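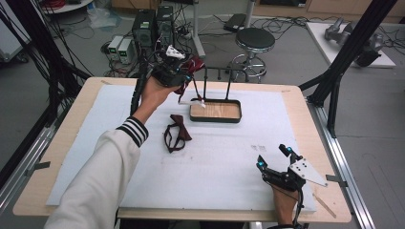 Gamlow Robotics Club: the bow tie job

Hi all, Nuala Ní Mhurchú again with another batch from the club. There are 13 of us this term, and our project (we call it Curnel, don't ask) is all about getting soft, floppy things onto a little rack. We started with bow ties, mostly for the colour, and I've become weirdly fond of them! By 2018-02-17 we'd logged 165 tries, and our goal for the Pritascombe student showcase in August is a fair few more than that.

Two hands, two ties
The left gripper has hold of one dark red bow tie, and its mate is lying right beside it on the white board. Straps are the hard bit, they curl up under everything. You learn to go slow and keep your elbows out, and my shoulders were killing me after my turn. 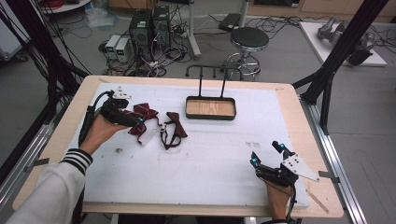
Up close at the rack
Both gripper fingers are reaching in toward the red fabric draped over the black bar, with the wooden tray underneath. I love this angle, you really get how little room there is in there. My favourite trick is to come in low and let the cloth hang before closing up.
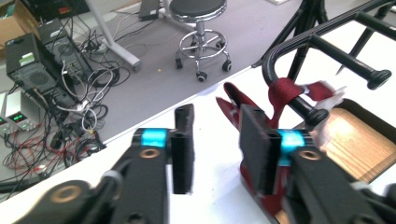 Flanagan, our coach, reckons we rush the last bit, and he's probably right (he usually is, grrr). So next term we're doing sets of 4 with a proper breather between, and whoever has the neatest set gets first pick of the snacks. New members are always welcome, just bring a jumper, that concrete floor gets chilly!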